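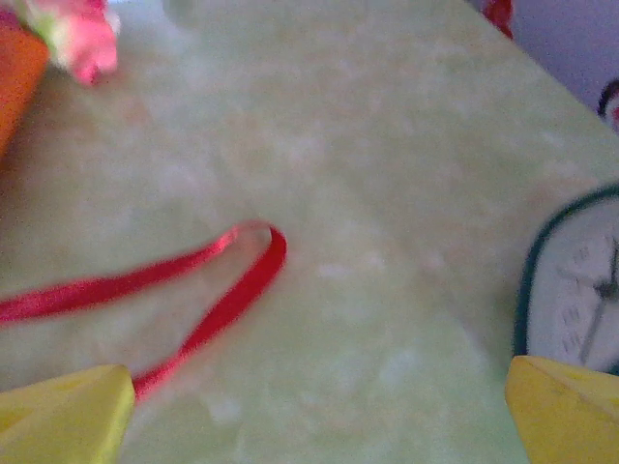
Item 1. Red ribbon on green tabletop, folded back on itself.

Craft Room Inspection, Kurian Building
Date: June 3, 2026
Inspector: Danica Golob
Copy to: Georges Salameh

1. Ribbon and cord. Pass with comment. Return loose lengths to the spool rack at close. Nothing over 80 inches to be left off a spool.

2. Table surfaces. Pass. No chips or lifted edges found by touch. Wipe-down log current.

3. Walkway width. Fail. Measured 14 inches at the supply cabinet, carton in the way. Carton moved during inspection. Recheck required.

4. Outlets and cords. Pass. Glue gun station tested, tag 255 renewed.

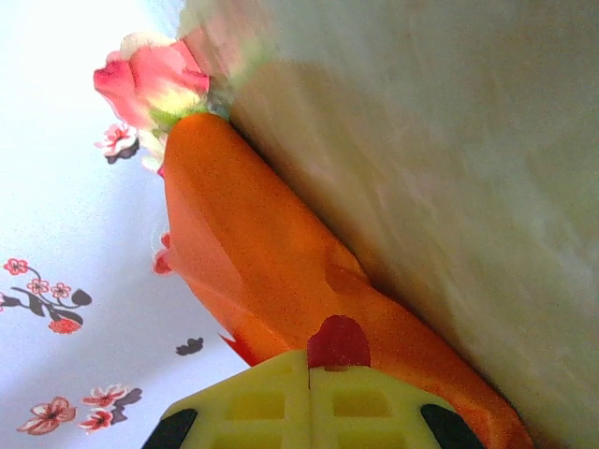

5. Artificial flowers and decorations. Stems with wire cores are to be checked for exposed ends before each session. Comment carried over from May: cut ends need tape or a cap. Check the join below the bloom as well, where the green sepals sit on pieces such as the pink rose-like flower with the orange length beneath it. Result: pass, one stem re-taped.

6. Scissors and cutters. Pass. Count matches sheet.

Open items: 3. Assigned to Bujar Bošković.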